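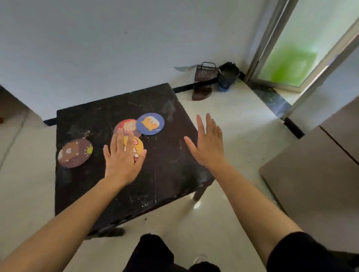 To: gripper-trials list
Subject: Re: Thin flat objects, comparison of the two grippers

The evaluation group thanks the Proltimberg site for its message, which is quoted here for members who joined the list in November.

> The Flikach gripper and the Quaye gripper have now been run
> on the same arm with the same controller. On blocks and cups we
> see little difference. On round coasters the results move apart,
> and we are unsure how to report them. Should a coaster that is
> dragged to the table edge and then picked up be entered as a
> grasp? Also, may we replace the scratched black table?
> The camera loses the rim of the darker coasters against it.

On the first point, a drag to the edge followed by a pick should be entered as a grasp, with the letter E in the remarks column. Direct picks from the middle of the table carry no letter. The two are to be totaled separately. Sites that have already filed combined totals are asked to split them if the logs allow.

On the second point, please keep the table. Dark, worn surfaces are common in the places where these arms will be used, and the head camera has to cope with them. If the rim cannot be found, enter the attempt as a vision failure and do not charge it to the gripper.

The reference recordings for this task were made by hand with the head camera, using four illustrated coasters. 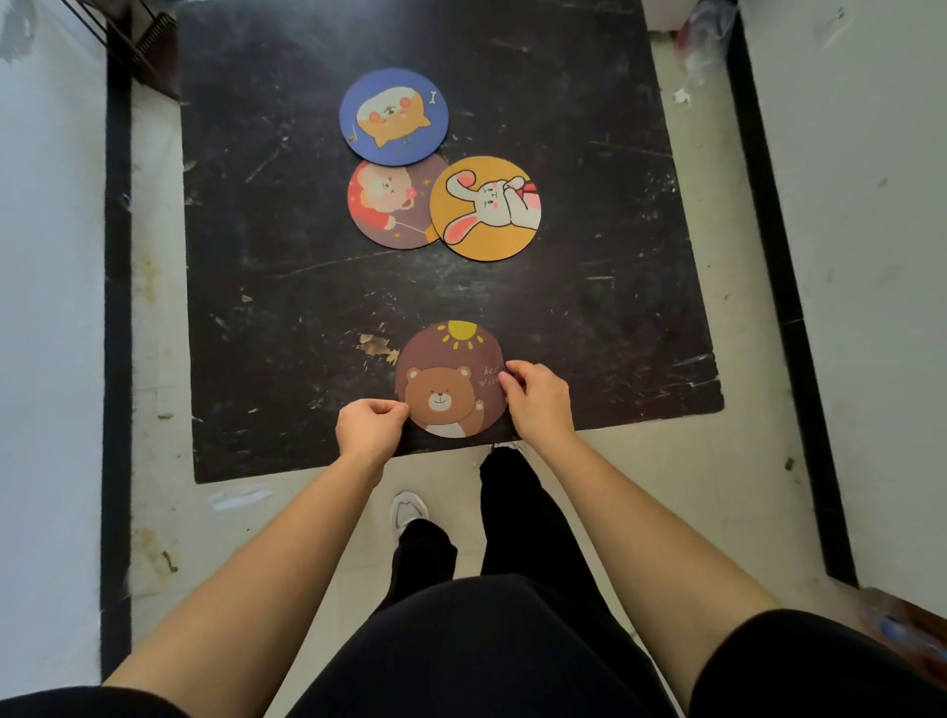

A two-handed hold on the rim has no direct match on a single arm. For that reason the Lostow office asks that one-arm and two-arm results stay in separate tables. Where a second arm is available, the two grippers should close on opposite sides of the coaster, and the closing force should be the same on both.

Figures received so far for direct picks, one arm:

Flikach: 700 attempts, 89 vision failures
Quaye: almost 700 attempts, vision failures not yet split out

Neither set is complete, and members are asked not to quote them outside the list. The Quaye fingertips were changed after the first 8 sessions, so the earlier sessions will be reported on their own line. Sites still using the old fingertips should say so in the header of each log.

Overlapping coasters remain outside the present comparison. A separate sheet for them will be sent when the controller settings have been agreed. Comments on the wording of the E rule may be sent to the list.

For the evaluation group,
Lostow office

Contact the list owner | Copyright Lostow office | Back to top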